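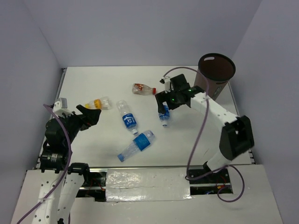
Guido Rizzi writes that the sorting table should go back to taking bottles with their caps on, and asks whether the list would object to a change before the next collection period.

List digest, Fekthorpe Building Services
November, by the Recycling Desk
Reading time: 2 minutes

Dear colleagues,

Thank you to those who replied to the notice on plastic bottles. The message that prompted most of the replies is quoted below, followed by the desk's response.

> From: Guido Rizzi
> To: Fekthorpe building services list
> Subject: Caps on or caps off
>
> I would like to raise the matter of caps. Under the current notice, staff on the second floor are asked to remove every cap and place it in a separate tub. In practice the tub fills with caps, tea bags and pen lids, and somebody on the evening shift has to pick through it. Loose caps also end up under the table and behind the bin.
>
> Our last load to the Madov depot was 1000 bottles. The depot accepted 989 of them. The slip that came back gave liquid left inside as the reason for every refusal. It made no mention of caps.
>
> May we therefore leave the caps on, and put our effort into getting the bottles emptied?
>
> I would also ask that the labels rule be settled. Half the floor is peeling them and the other half is not.
>
> G. Rizzi

The desk has reviewed the request and consulted the depot's current acceptance sheet. The following applies to all floors with immediate effect.

Caps. Bottles are to be emptied, pressed lightly to let out the air, and closed again with their own cap. A bottle that arrives without a cap is still accepted. The separate tubs will be withdrawn. Floors that wish to keep a tub for other purposes should remove the old notice from it.

Labels. Paper and plastic labels may stay on. Staff are asked not to peel them at the table, as the adhesive strips stick to the work surface and are difficult to clean off.

Contents. Any bottle that still holds liquid should be emptied at the sink before it reaches the table. Water bottles need no rinsing. Bottles that held juice, milk or a sweetened drink should be rinsed once with cold water. Bottles that held cleaning products do not belong in this stream and should be returned to the supply room.

Bags. Please continue to use the clear bags from Boychuk. Each bag takes 50 small bottles without straining the seam, and the larger sizes should be bagged separately. The gray bags supplied by Trornel are for general waste only. Two bags of bottles were sent out in gray last month and could not be recovered.

The question of larger containers, such as water cooler jugs, remains open. The depot has asked for their dimensions, and the desk would be grateful if floors holding any of these would reply with the height and the width at the base. Jugs should be kept in the floor storeroom for the time being and should not be left beside the table.

Replies should be sent to the list and not to individual members of the desk. Please trim quoted text where possible.

Recycling Desk
Fekthorpe Building Services

Contact the list owner | Copyright Fekthorpe Building Services | Back to top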